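Dye bench, Thu 2 January

First day back and the shop was cold enough that I kept my hat on until lunch. I turned on the little heater under the sink, filled both kettles, and went looking for the iron pot, which was on the top shelf behind the jars where I swear I did not put it. Anyway. The walnut is back on! I've been wanting to get at this since July, when the first batch came out so blotchy I stuffed it in the rag bin and went home early.

Where we left off, for anyone reading who wasn't around: the Daher wool takes walnut like a dream, and the Fidar cotton takes it badly or not at all, depending on its mood. I think the trouble is in the scouring. The Fidar arrives with some kind of finish on it that a quick hot wash doesn't shift (you can feel it, sort of slick between the fingers), and if that's still on there the dye just sits on top and rinses down the drain. So this time I'm scouring twice, long and slow, with soda ash and a drop of dish soap, and changing the water in between.

Scour one: the water went the color of weak tea. Gross, but a good sign. Scour two: paler, still not clear. I was tempted to do a third and then remembered the soda ash is nearly gone and the next order isn't in. Note to self, order soda ash. Also gloves, the long ones, because the short ones let the pot slop in over the cuff and I've got brown wrists again.

Cut 14 swatches from the scoured cotton and marked each with stitches along one side. Marker washes out, paper tags turn to mush, stitches stay put. Half got the alum soak overnight and half are going in with nothing, as walnut is supposed to manage fine without a mordant. I have my doubts about that on cotton, but let's see.

I'm also thinking about what we'd want to use this on if it ever behaves. Bedding and house stuff, mostly. Old cotton with a mark on it that won't budge is a perfect candidate for going brown all over, and a frilly edge should come out darker than the flat part where the cloth doubles up on itself. Navy things can stay navy, there's nothing walnut can do for them. 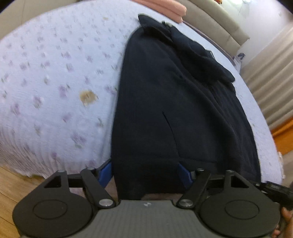

Dutano wrote back over the break on the blotching question and thinks I've got it wrong about the finish. The blame goes to crowding: too much cloth in too small a pot, so the folds touch and the dye can't get in between, and no amount of scouring will help if the stuff is packed in like socks in a drawer. Stir more, use the big pot, and stop letting it boil.

Well, fair. I did have it boiling in July, and the small pot was full to the rim. So now I've got two suspects and only one set of swatches, which is annoying. What I'll do is run the alum half in the big pot with plenty of room, then pull a few of the plain ones and cram them in the small pot on purpose. It isn't a clean comparison (the mordant muddies it) but it might at least tell me if crowding gives the same ugly cloudy patches as before.

Husks: these are the ones from the Wamine bag, soaking in the lidded bucket since before the break. They smell like a pond. Strained through an old pillowcase, squeezed hard, and got a lovely black-brown liquor that stained the counter straight off, so please don't put your sleeves down by the sink.

Left the alum swatches in their soak with a plate on top to keep them under. Big pot is washed and on the left burner. Heater off, kettles emptied. If anyone gets in before me, leave the bucket lid cracked a little, and don't throw out the squeezed husks, I want to try a second extraction from them.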